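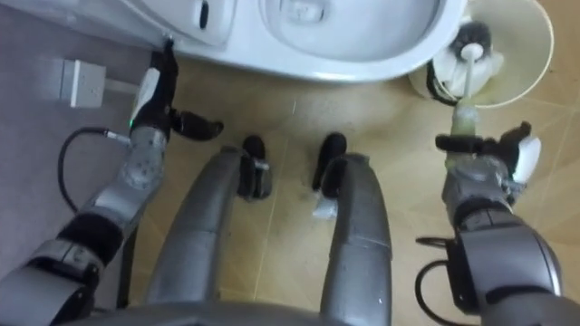 The Upstairs Bathroom, Carrasco Street

Aug 6, 2023

She did the bathroom last because her mother always did it last. Kitchen, bedrooms, hall, then the bathroom, on your knees, with the window open. Keys back to the Nidlow office by 4. It was already past 2.

The lid was down. Good. Start there.

Spray, wipe, wipe again. The cloth went gray and she folded it over to a clean side and then to another one, until there weren't any clean sides and she was just moving things around. Beige tile, big squares, laid on the diagonal. Her father had wanted them straight. That was a whole winter, that argument. December, the old floor ripped up and everybody brushing their teeth at the kitchen sink, and the man from Gultetti's standing in the hall with a sample in each hand, waiting for somebody to win.

Her mother won. Diagonal makes a small room look bigger, she said. It didn't. She said it to every guest for years anyway, while they were trying to get past her to use it.

The brush holder was cream, round, a wide rim on it. Not the old one. The old one had been blue with a crack down it, and when had that gone? She didn't know. Somebody had replaced it. Somebody had gone to a store and stood in the aisle and picked out a toilet brush with a pale green and white handle, for a house that was going to be sold. There was still tissue or some kind of wrapping in with the bristles.

She sat back on her heels and looked at that for longer than she had time for.

He must of bought it in the spring. After the diagnosis, before the hospital in Rarnville. He'd have driven himself. He would have asked the girl at the counter if it was a good one.

Phone buzzing in the bedroom. Leave it.

Beside the toilet, then. The part no buyer looks at, and her mother could somehow see through the wall. Down low by the gray paint there was that little white box with its stub of cable, and dust on top of it. She got it with one finger wrapped in the cloth. Then the curve where the base came down to the tile. All the way round, as far as she could reach on the one side, then shuffle over and come at it from the other. Her knee found the grout line and she swore.

The phone again.

"I'm in the bathroom," she said, when she finally got to it.

"Still?" Her brother. Car noise. "I thought you'd be done. They said 4."

"I know what they said."

"Just leave it. They'll have a service come through."

"They're not having a service. It's in the thing, it's broom clean. You signed it too."

"So broom it."

She didn't say anything. He put his blinker on, she could hear it going, tick tick tick.

"Is the floor still crooked?" he said.

"It's diagonal."

"Makes a small room look bigger."

"Shut up," she said, and had to sit down on the edge of the bed frame, the bare slats, and hold the phone away from her face for a minute. When she put it back he was still there. He didn't say anything either. The blinker had stopped.

"I can be there in 8 minutes," he said. "I'm at the light by the bank. You want me to come?"

"I thought you were at work."

"I was."

"There's only the one cloth."

"I'll bring a cloth. Do you need, what, the spray stuff?"

"We're nearly out. And paper towels. And can you get a —" She looked back through the door. "No. We've got a brush. He got a new one."

"Who did?"

"Dad did."

More road. A truck went by him, or he went by a truck.

"Huh," her brother said. "What kind?"

She told him. The green on the handle, the holder with the big rim. She told him about the wrapping. He asked was it a good one and she said she thought so, yeah, it looked like a good one, and she went back in an knelt down and picked the cloth up off the tile.

"Leave me the sink," he said. "I'll do the sink."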